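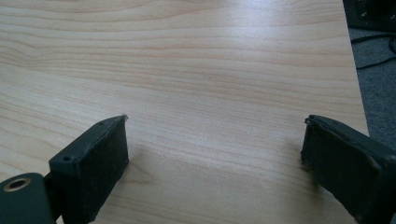
Codard adds refill reminders to pharmacy software

JATHOLM, 11/02/2018 – Codard, which supplies dispensing software to independent pharmacies, has released a refill reminder service for customers of its Skollel system.

The service sends patients a text message or automated call when a repeat prescription is due. Pharmacies choose how many days ahead the message goes out, up to a limit of seven, and patients can opt out at any time by replying to the text or telling the counter staff.

Two pharmacies in the Thongsuk group tested the service from May. Both will keep using it, and the group plans to add five more stores.

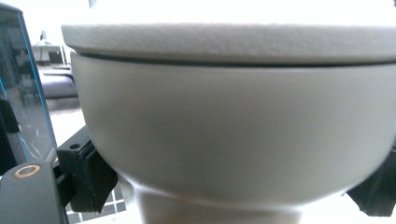

"Our staff were making these calls by hand in the afternoons," said Boonmee Noiphan, pharmacy operations manager at Thongsuk. "Now they check a list and call only the patients who have not answered."

Wissam Smadi, product manager at Codard, said the messages do not name any medication – they give only the pharmacy's name and phone number.

Reminders are included in the standard Skollel license. Existing customers can turn them on under Patient Settings after installing the current update.

Media contact: Codard press office, Jatholm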